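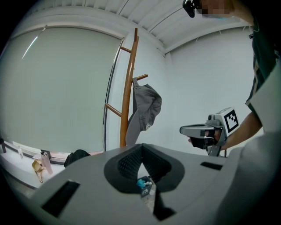

Figure 1. The coat rack beside the window, with a gray cap on one of the lower pegs.

2. The entrance corner

Our group was asked to pick one small part of a shared room and improve how it is used without buying anything large. We chose the coat rack in the Brerkton study room. The rack is tall and wooden, with an orange-brown pole and pegs sticking out from it, and it stands near the window with the roller blind.

2.1 The problem

In December we asked 25 students who use the room where they leave their outdoor things. Most said the back of a chair or the windowsill. The sill is long and white and looks like a shelf, so bags end up on it and the blind cannot be pulled down all the way. The rack was used mainly for hats and umbrellas. Two people said they did not trust it with a heavy winter coat.

2.2 Load test

Jarmila Malý hung a bag from each peg in turn and added books until the rack began to lean. With the weight on one side only, the rack leaned early. With a second bag on the opposite side it stayed upright, even with more weight in total. The pegs themselves held well and none came loose — the weak point is the balance.

2.3 What we changed

We moved the rack 70 cm closer to the sill, so that people reach it before they reach the chairs. We put a small card at eye level asking people to hang heavy coats on opposite sides. The card stayed up for a week, then we replaced it with a shorter one, as the first had too much text. We considered the Rastik wall rail, but it needs drilling and the school did not allow that.

2.4 Results

We logged 504 items over the test period, counting each coat, hat or bag once per visit. Coats on the rack went up and bags on the sill went down. Hats hardly changed. Chairs are still popular, mostly with people who stay for less than an hour.

One weakness is that we did the counting ourselves, and people who knew about the project may have been tidier when we were there. The full log is in Appendix 2. The floor plan with the old and new positions of the rack follows it.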